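Morin Street drinks list
Sunday, posted by the list owner
3 replies

> Do slim cans stay put in the shallow green trays, or should we go back to boxes?

I'd stay with the trays. Two slim cans stand upright in one with room to spare. 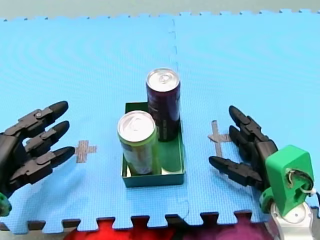
Do the cans need to be rinsed first? Only if they've been opened – full ones can go straight in.

Purple and green should be kept apart when we sort for Nesex. Take the green ones out and leave the dark purple in the tray.

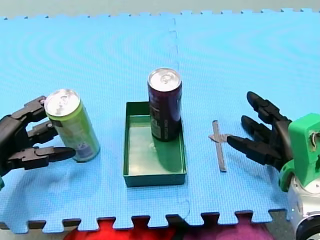
Then start the next tray the same way. We have 15 trays at Burnovari.

Contact the list | Back to top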